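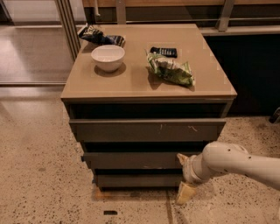
White bowl, remote control and two snack bags.

Print this page
E-mail this item

2024-02-16

The Skirneson bus timetable changes in March, and the new one has arrived in every mailbox in town, folded so that the Hirelano stops land on the crease. The 2 is now the 2A, except in the evening, when it goes back to being the 2.

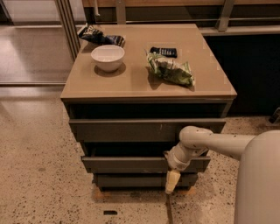 Fares stay put, which the company mentions four times. The stop outside the Dagdag bakery moves across the street and will now face the wind. Regular riders have already written in – 1232 signatures, at last word – asking for the old shelter back, leaks included.

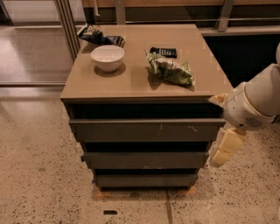

A chest of drawers on a speckled floor.

The Falar loop still runs on school days only. Anyone going out there on a holiday should bring good shoes and low expectations.

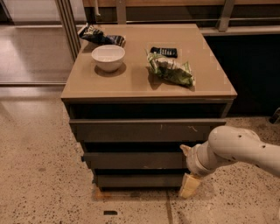 Paper copies are at the library desk while they last. The print is small, and the leaflet curls up again the minute you let go of it. A white bowl set on one corner will hold it flat long enough to find the footnotes. There are two pages of those.

E-mail this item to a friend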